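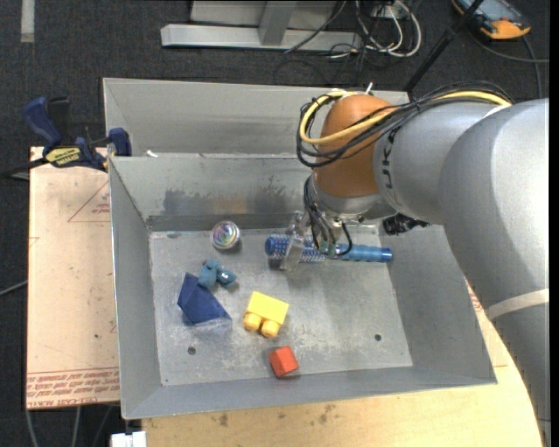 Toys in the large gray sorting bin.

Tredano Toy and Small Goods Exchange
Frequently asked questions

What can I bring in?
Small toys, balls, squeeze toys, brushes, plastic figures and other household items that fit in one hand or close to it. Long, thin items are fine up to 40 centimeters. Please leave glass, batteries on their own and anything with a sharp point at home.

Do things have to be clean?
Yes. Wipe off dust and crumbs, and take off stickers and price tags if they come off easily. Small scraps of paper end up in the bins every week, and we pick them out by hand.

Do you take things with scratches or faded colors?
Yes, if nothing is cracked or leaking. Squishy toys that have gone sticky go in the trash.

Why are the bins metal?
They are easy to wipe out and they last. Ours get scuffed on the bottom and stained on the walls, and that does no harm to the toys. We wash them with dish soap on Sunday evening.

How are items sorted?
By size first, then by material. Balls are kept apart from everything else once they leave the bin — they roll under the shelves otherwise.

How much can I bring at one time?
One box or bag per household, up to 40 items. For larger lots, such as a school clear-out, use the form on the Contact page. The largest lot we can take is 200 items.

Can I get something back if I change my mind?
Only before it is sorted. After that we have no way to tell which blue ball was yours.

Where does everything go?
Most of it goes to the swap shelves at our Stostthorpe location. Last season 227 boxes went out, and 86 of those went to playrooms and after-school groups.

Do I need an account to use the swap shelves?
No. Take a basket at the door and show it at the desk on your way out.

Is there parking?
Yes, behind the building, next to the Pavliuk bakery. The two spaces by the ramp are for unloading only.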